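Progress report to the programme manager: household handling strand
Prepared by Carla Masri for Marius Hodoroagă
July 23, 2018

Marius,

You asked for a short note on where the strand stands and a longer one on the demonstration day at Zarkholm. I have put the first at the end and the second at the front, as the visit is what will decide whether we ask for the next instalment on the present terms.

1. Why we went

In February we agreed that we would not commit the second part of the budget until someone from our side had stood in the room and watched the work being done. The supplier's reports up to then were cheerful and thin. They gave a total of 2711 recorded handling runs and a good many adjectives, with very little on what a run consisted of or how a bad one was told from a good one. Priltico, who manage the contract for us, had passed these reports on without comment.

I went with one colleague from Priltico. We were there from mid-morning until late afternoon. There was a talk, a lunch that ran long, and two sessions on the floor, the second of which was by far the more useful.

2. What we were shown

The talk I will pass over quickly. It was the same set of slides we had at the start of the year with a new cover. The claim is still that people using hand-held grippers to do ordinary jobs can provide recordings from which a robot arm will later learn the same jobs. I have no quarrel with the idea. My quarrel is with the distance between "will later learn" and anything I could watch.

The floor sessions were held in the large room with the mezzanine. Furniture and household things had been brought in to give the work something like a home to happen in. The morning session was plainly prepared for visitors: the same few jobs, done by the most practised operator, with a commentary. I asked whether we could see an ordinary shift in the afternoon with no commentary, and to their credit they agreed at once.

Cloth was the main item after lunch. I had asked for it because soft things are where earlier demonstrations by other firms have fallen down, and because the proposal leans on laundry and tidying for most of its promised benefit.
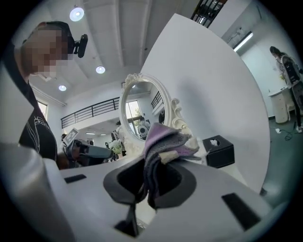
Cloth handling at the demonstration day: a folded cloth held in the jaws of the hand-held gripper, beside the mirror and tissue box.

I watched this job for the better part of an hour. A skilled person can do a good deal with these grippers, and the grip on a folded bundle looked secure each time I was near enough to judge. Laying the cloth flat again was slower. Corners turned under, and the operator would go back for them once or twice and then move on. I asked whether a run that ended with a corner under was kept. The first answer was yes and the second, from someone else, was that it depended. We need one answer to that, in writing.

The robot arm was run separately and for a much shorter time. It moved from one set position to another and back. It did not handle cloth while we were present, and when I asked whether it could, I was told that this belonged to the next stage. The proposal we signed puts a first attempt in the present stage.

3. What I make of the numbers

Of the 2711 runs, 938 have been checked by a second person. This came out in reply to a question and was not on any slide. The rest have been through an automatic check, which as far as I could gather confirms that the recording is complete and the files open. It says nothing about whether the job was done properly.

I do not think anyone is hiding anything. The staff on the floor were frank and seemed pleased to be asked about the work itself. But the headline figure has been used in three successive reports as a measure of progress, and what it measures is how long people have been at it. I would like future reports to lead with the checked figure and to give the reasons for rejection alongside it.

I also asked how varied the runs are. All of those we saw were made in the same room, under the same ceiling lights, with the same furniture. There is talk of a second site at Crăciun, and a floor plan was passed round. There is no lease and no start date. I would treat it as a hope until we see both.

4. Cost and equipment

Spending is within the agreed limits. The one item I queried was the scanning and labelling software from Mindeo, which was bought for 15 users. Two people use it. I was told that the larger licence was taken in expectation of the second site. Priltico should ask whether it can be reduced when it comes up for renewal.

Wear on the grippers is not being logged. One operator mentioned that the pads lose their hold over time and are changed "when they feel wrong". If recordings made with tired pads are mixed in with the others, somebody will have to untangle them later, and I would expect us to be asked to pay for it.

5. Position against the plan

Recording of household jobs: on schedule by volume, unclear by quality.
Second-person checking: behind. No date offered for catching up.
Arm trials with soft items: not started, though due.
Second site: not started. Not strictly due until the next stage.
Reporting: on time, but short of what we asked for.

6. What I recommend

Hold the next instalment until we have the written rule on which runs are kept, and a dated plan for checking the remainder. Neither should take long if the work is in the state they say it is.

Ask for a short arm trial with a single cloth, one fold, in the same room, filmed from start to finish without cuts. I would sooner see it fail several times in full than be sent the one time it worked.

Leave the staffing alone. The people doing the handling are the strongest part of the strand – I came away with more confidence in them than in the plan they have been given.

I have not shared this note with Priltico. Their own account of the day is due to you separately, and I would prefer that you read the two side by side before we speak to Zarkholm.

Carla Masri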